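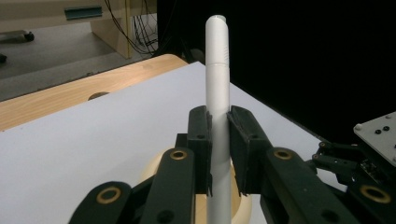 Drawing room at Drurton: pens, tubes and storage

Photos by Mathias Gasser. Text by Johanna Fankhauser.

The drawing room on the upper floor of the Reisinger building was cleared and refitted in March. The gallery covers the small stock: markers, paper tubes, tape and the drawers they go back into. The inventory before the work listed 1588 items. After duplicates and dried-out pens were taken off it, the list stood at 1239.

1. Drawer unit, left wall
Steel runners, full extension. Drawers are numbered from the top down. The old labels were removed with warm water and a plastic scraper.

2. Marker drawer
Markers lie flat in a single layer with all caps toward the front. Two-ended markers go in the drawer below.

3. Wrapping test
Plain white paper tape, wound from the tail end up to the cap. The wrap stops short of the seam so that the cap still comes off. Tape wound too loosely creases at the first bend and has to be redone.

4. Wrapped stock
A wrapped barrel takes pencil well, and the mark can be rubbed out when the pen is reassigned. Ink bleeds on this tape - do not use it for labels.

5. Tube rack
156 openings, cut to one diameter. Narrow tubes get a collar of folded paper at the foot, otherwise they lean and the rack is hard to read from the door.

6. Paper tubes
Rolled by hand over a dowel and closed at one end. The seam is glued and left under a weight overnight. Gasser prefers a longer overlap than the one in the room notes; both versions are in use.

7. Lekach bench
Moved from the window wall to the center of the room. The top was sanded and oiled twice. There is a shallow burn at the left corner that sanding did not take out.

8. Tape shelf
Wide rolls at the bottom, narrow rolls on the rod above. White tape is kept apart from masking tape, which looks similar in poor light and leaves residue on painted barrels.

9. Return tray
Anything without a drawer number goes in the tray. It is emptied at 5 p.m. and the contents are checked against the Ollotari list, the older of the two lists still in force.

10. Spare caps
Sorted by fit. A cap that turns freely on the barrel does not seal and should be thrown out. Three sizes cover most of the stock.

11. North wall before painting
Shelf brackets removed, holes filled. The outlet plates were replaced later and do not match the ones by the door.

Drawers 14 and 15 have not been photographed.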